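Clulley Household Help > Electrical and charging

Is it worth paying more for a power strip with its own switches?

Posted by desk_and_doubt, 26/02/2025

I keep reading that everyone should be using a power strip with switches on it, and I'd like to hear from somebody who isn't selling them. We have one on the wooden table in the spare room. It's white, it has red switches, and my phone charges from it most nights. My brother-in-law bought it and is very proud of it. He says flicking the switch when the phone is full saves money and stops the charger from wearing out. I asked how much money and he changed the subject.

What I want to know:

Does switching off a phone charger at the strip save anything you'd notice on a bill?

Is it bad to leave the strip lying on the tabletop instead of down on the floor? I've been told both.

Does a longer cable slow the charging down? Mine has plenty of slack and wanders across the table before it gets to the plug. A guy at the Tullbridge hardware store told me to get a short one and of course he had short ones right there at the register.

I've read the Osen buying guide that gets passed around on here and it reads like an ad to me. Please don't link it again.

Pieter Bosman
Your brother-in-law is half right, which makes him hard to argue with. A modern phone charger sitting in a live socket with nothing on the end of it draws so little that you'd struggle to find it on a bill. Anyone who promises you real savings from that one switch should be asked for numbers. I switched everything off at the strip for 23 nights to see if it showed. If there was a difference, it was smaller than the difference between one warm evening and one cold one.

As for wearing out, I've never seen good evidence either way. What kills chargers in my house is people yanking them out by the cord. A switch helps there a little, in that you can cut the power and leave the plug alone.

On top of the table is fine. I prefer it. You can see the switches, you don't kick it, and you notice if a plug isn't pushed all the way in. On the floor it collects dust and gets mopped around. The thing I would look at is what else sits on the same wood. No drinks, no plants that need watering. And don't put a heater on it. Read the rating on the underside of your own strip before you add anything bigger than a charger. A friend ran a 2000 watt heater from one that wasn't made for it and the plug went soft.

Cable length matters less than cable quality. A long thin cheap one can charge slower, yes. A decent one with some slack in it won't give you trouble, and curves across the tabletop do no harm at all. Sharp bends at the connector are what you want to avoid.

Strip on the tabletop in both:

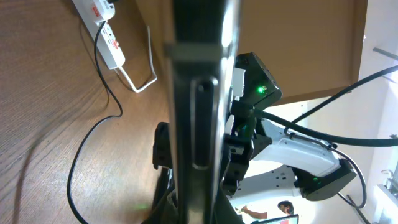
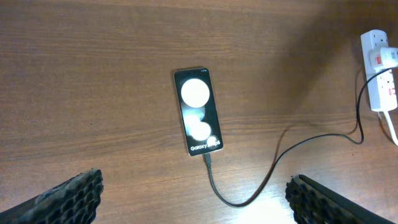 Jurgita Ozoliņš
I don't buy the part about the tabletop being better. With the strip up there, every cord ends up within reach of an elbow, and one good tug brings the phone down with it. I screwed mine to the underside of the table in July and the top has been clear ever since. You lose sight of the switches, I'll give Pieter that, but you get used to finding them by feel.

Agree on the savings. I had a meter from Grabowska that plugs in between the wall and the strip, and with only the phone charger in it and no phone, it showed zero. I don't believe it was truly zero, I think the meter just can't read that low. Still, it tells you how much to worry.

One more thing. A lit switch tells you the switch is on. It says nothing about how good the strip is inside, or whether it has any surge protection. People see a red light and assume they paid for something. Check the label.

strip_skeptic4
just leave it on lol. mine has been on for 4 years and I've had 2 phones on it, both fine

desk_and_doubt
Thanks. I'm not convinced by the screws but I'll look at the label tonight. The switches can stay, seeing as he already paid for them. I won't be getting the short cable.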